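Ticket 1637 – Shared mailbox sync stuck, second floor
Status: open, waiting on vendor
Opened by: Fionnuala Noonan
Assigned: Mounir Tahiri
Priority: medium (was low)

Wednesday 8:40 am
Fionnuala reports the orders mailbox in Prarnum stopped updating overnight. Last message showing is from 6:12 pm. Webmail is fine, so mail is arriving, just not getting to the desktop client. Three people affected, all on the Murow profile.

9:05
Restarted client. No change. Status bar says "Updating folder" and sits there.

9:20
Cleared the offline cache on Fionnuala's machine, let it rebuild. Got to 854 items and stopped. Tried again, stopped at 854 again. So not random – something at that spot.

9:50
Checked mailbox size, well under quota. Checked rules, there's an old one that forwards to Chu's account. Disabled it. No differnce. Left it off for now, Chu says she doesn't need it.

10:30
Log on the client has error 201 repeating every couple minutes. Varkov help page says 201 is "item could not be processed" and to contact your administrator. That's me. Thanks.

11:15
Sorted webmail by size. One message with two big attachments sits right about where the sync dies. Moved it to a folder outside the synced tree, rebuilt the cache again. Went straight past 854 and finished. All three machines now current.

11:40
Put the message back to confirm. Stuck again in under a minute. Moved it out, fine again. So its that message, or something in how its packed. Saved as a file, header looks normal, two JPGs, no odd characters in the names. Both open OK in webmail and on my desktop.

1:10 pm
Sent the raw message to Varkov support with the client log. Their upload form took the log but choked on the .eml, had to zip it.

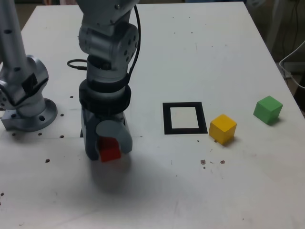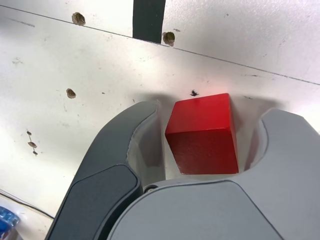

Q (Fionnuala, 1:35): Can we go back to using the desktop client for orders, or stay on webmail till Varkov answers?

A (Mounir, 1:50): Go back to the desktop client, it's current on all three machines. Just don't drag anything out of the Held folder. If it sticks again, note the item count before you close it and add it here.

3:25
Varkov replied, asking for client version and profile export. Sent both. Leaving open.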